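Week 4 notes — Timber movement and finishing for benchtops
Fadime Eren, Thursday group

Bring your offcuts from last week, planed on both faces.

## Movement

Timber takes up and loses moisture with the air in the room. Nearly all of the change in size is across the grain, and very little is along it. A wide top therefore needs fixings that let it grow and shrink in width:

- slotted screw holes in the rails
- figure-eight plates
- timber buttons in a groove

Don't glue a solid top to its rails. If the stock came from an unheated shed, stack it on stickers indoors for at least 2 weeks before you joint it.

## Laminating strips

Narrow strips glued side by side stay flatter than one wide board. Keep the grain running the same way so the top planes cleanly. Alternate the clamps above and below the work, and scrape off squeeze-out while it's still rubbery — dried glue chips the plane iron.

## Finishing

Sand to 180 grit for oil. Three thin coats, wiped back after ten minutes, colour the timber more evenly than one heavy coat. Treat the underside the same as the face. Lay oily rags flat outdoors to dry, as they can catch fire in a heap.

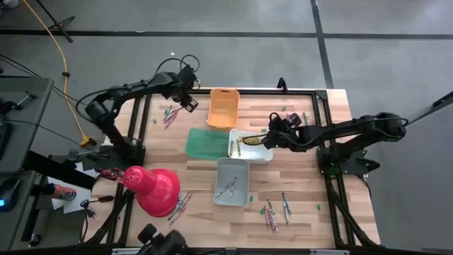

*Fig. 2. Light striped butcher-block grain on a rectangular top.*

## For next week

Measure the width of your panel on Saturday and again before class. Write both figures in your workbook, with the weather. Read chapter 8 of Stamatopoulos, up to the section on breadboard ends.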